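Success rates and what they leave out

February 6, 2022

I spent most of last week with a paper on learned insertion and placing, the kind where a policy is trained on demonstrations and then reported as a single percentage. Ataberk Coşkun sent it to me with the subject line "you'll hate this," and he was mostly right. I don't hate the work. I hate the table on page 3.

The claim goes like this. Give the method 1000 demonstrations of picking up a block and standing it in a tray, and it does well. Give it 3000 and it does almost perfectly. The authors call this scaling. They also call it generalization, and there I get off the bus, because the test blocks are the training blocks, the tray is the training tray, and as far as I can tell from the appendix the lights were never touched.

I have been running my own version of this since May, on a much smaller budget, using a controller we call Jiron. It started life as a baseline. The idea was to have something dumb and well measured to hold up against the learned policy, which we named Landach before we knew whether it would work (always a mistake, you get attached).
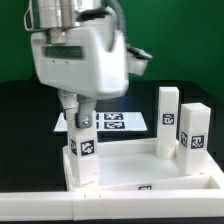

My complaint with Landach is that I can't tell what it is learning from. Jiron is told where things are. It reads the tags, gets a pose, closes the fingers and goes. Landach is supposed to work from the plain camera image, and the story we tell visitors is that it has picked up some sense of shape and contact. But look at what we feed it. There are black-and-white markers on every block, more of them on the board lying behind the tray, even one peeking over the tray's front wall, and then a solid green wall at the back of it all. If I were a lazy network I'd learn the tags too. They're the sharpest thing in view, and the blocks themselves are white on white.

Tuncay Bozkurt thinks I'm being unfair. His argument is that the tags are only there for ground truth, so we can score each placement afterward, and that the policy has no reason to prefer them. I don't know what "no reason" means for a thing that is rewarded for getting the error down by any route available. So we tried the obvious test and covered the markers on the blocks with plain white paper. Jiron failed, as it should. Landach got worse too, by a lot more than either of us had guessed before the run.

Tuncay says the paper changed the friction at the fingers. Fair point. I'd placed it low on the blocks to avoid that, but I can't swear that none of it got pinched. We'll redo it with printed tags from a different family, so that the surface stays the same and only the pattern changes. If the numbers come back up, I'll say so on this blog and buy him lunch.

What bothers me about the paper is that nothing in it would let you spot this problem. One camera position, one background, one percentage. The group behind Soler at least published their failures, 2 pages of them, and I learned more from those than from the results section. A block that tips because it was released too high is a different animal from a block that was never gripped properly, and averaging the two tells you very little about either.

Ataberk wants to try Ultance next, mainly for the force readings at the wrist. I've asked him to write down what result would change his mind before he runs anything. He hasn't yet.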